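Home | Trails | Parks | Stories | Contact
Search this site Go

I met Conceição Lobo at the Merkunwood trailhead at 7 in the morning, which was her idea, believe me! She's looked after the 377-acre preserve since 1996 and still walks the creek loop most days.

"People ask me where the good part is," she told me, laughing. "I say, well, how are your knees?"
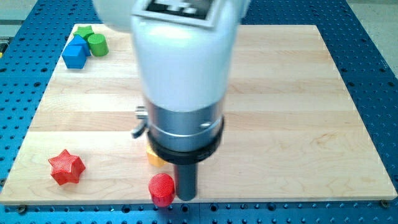 We took the ridge path (steep, and I complained) and talked about the old ferry landing at Bedoya. She wants the footbridge there rebuilt before November. "The pilings are fine. It's the deck I don't trust."

I asked about camping. "Walk-in only, and bring your own water."

Get park news by email. Sign up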